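Subject: Re: Dark linen and dark clothes on white beds

On Sunday Benedikt Tanner wrote:

> Hello all, we change to white duvets with a dark piping in July and I am
> worried about lint and color. Guests put everything on the bed. Do you
> still allow black items on white covers, and where do your people fold?
> Also, has somebody tried the Nelent covers? We need 146 of them.

Dear Benedikt, dear all,

I can answer the first two questions, the third only partly.

We have the same kind of bed as you describe: white duvet, thin dark line across it, high black headboard with gold ornament. Dark things are visible on it from the door, and so is every hair they leave. Our rule in the Plunach house is that a black item may be on the bed for folding, but it should be held by both corners and stretched flat before it is put down. 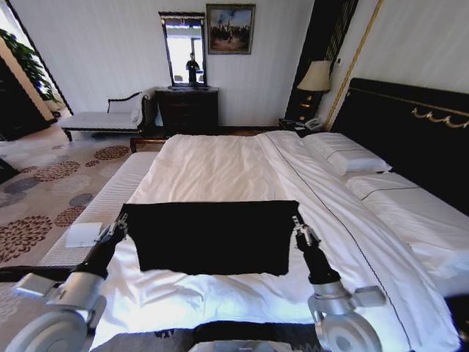 *Black cloth held flat over the bed, one gripper at each corner.*

If the cloth is dropped in a heap and then pulled straight, it rubs on the duvet, and with new black cotton we had gray marks two times. The laundry removed them, but it cost us 11 covers out of use for a week.

For clothing I am less strict. Guests' trousers and shirts we lay across the middle of the duvet, away from the pillows, and we take them at the two ends to straighten them. Printed lettering goes to the inside when we fold, so that it does not rub.

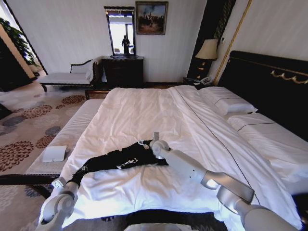
The long bench at the foot would be better for this work in theory. Ours has a white ribbed fabric, and the lint sits deep between the ribs, where a normal roller does not reach it. For this reason we keep the bench only for the small card and folded towels. If your bench is smooth, please use it and spare the duvet.

About the covers: I had a Nelent sample for one month. The piping stayed straight after washing, but I did not try it with dark clothes. Lulis offered us a similar one with a minimum order of 500 pieces, too many for us both. Maybe we can order together?

Best regards,
Iwona
Housekeeping, Plunach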